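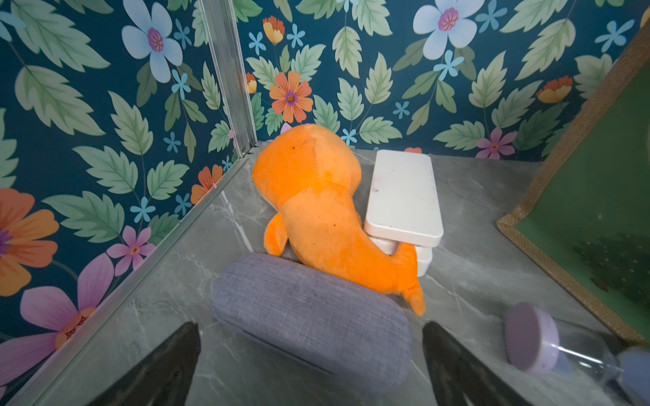 Orange plush toy against a white stand.

Call for participants: Nisside early-stage hardware programme

Nisside is inviting applications from founding teams for its next residential programme, which starts in February. The programme is open to companies developing a physical product that has reached working prototype stage and has not yet gone into volume production. Software-only companies are not eligible, although a product may include software.

The programme is run by Nisside with Fasia, which provides the workshop space, and Suominen, which provides legal and accounting support to accepted teams. It lasts 59 working days. Teams are expected to be on site for all of them, apart from agreed absences for customer meetings or supplier visits.

What is provided

Each team receives a lockable unit with bench space, two desks and a shared meeting room allocation of 200 minutes a week. Unused minutes do not carry over. Teams also have access to the metalwork area, the electronics benches and the goods-in desk, which is staffed until 4.30 pm.

A materials allowance of £600 per month is paid against receipts. It may be spent on components, tooling, test fees and carriage. It may not be spent on salaries, travel or advertising.

Nisside does not take equity at entry. Teams that accept follow-on funding from Ploltau, the programme's investment partner, will do so on separate terms, and there is no obligation to enter into talks with Ploltau at any stage.

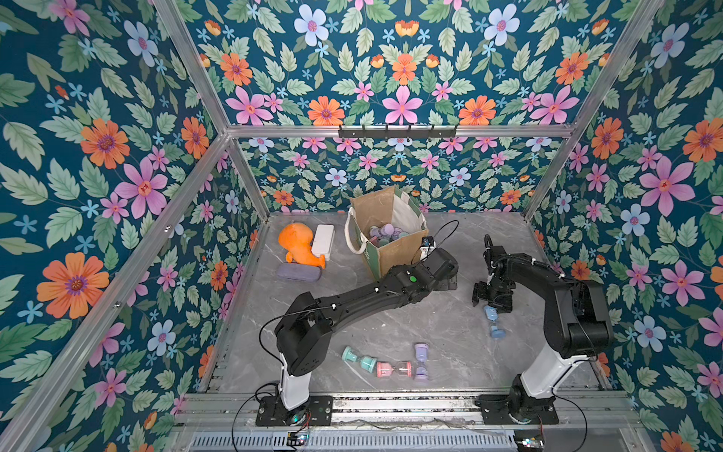

ELIGIBILITY AND SELECTION

Applicants must meet the following conditions on the day they apply:

The company is registered, or will be registered before the start of the programme.
The team has at least two founders working full time on the product.
The team holds the rights to its design, or has a written licence to use it.
No more than one earlier round of outside investment has been raised.

Teams that have taken part in a previous Nisside programme may apply again only with a different product.

Applications are scored by three readers working separately. Scores are given for technical progress, evidence of demand and the state of the production plan. Teams that reach the second stage will be asked to a 40-minute interview, held in person, at which the prototype must be shown. Remote interviews can be arranged on request where the prototype cannot be moved.

The last intake drew 530 applications. Incomplete forms are not scored and are not returned for correction.

How to apply

Complete the online form and attach a product summary of no more than two pages, a parts list with current unit costs, and a short CV for each founder. Video is optional and is not scored. Please do not send samples by post – they cannot be stored or sent back.

Questions on eligibility and the application form should be addressed to Delwyn Bright, programme manager. Questions on workshop equipment, power supply and the storage of batteries or solvents should go to Digby Hinds, technical lead, before the form is submitted. Replies are normally sent within five working days.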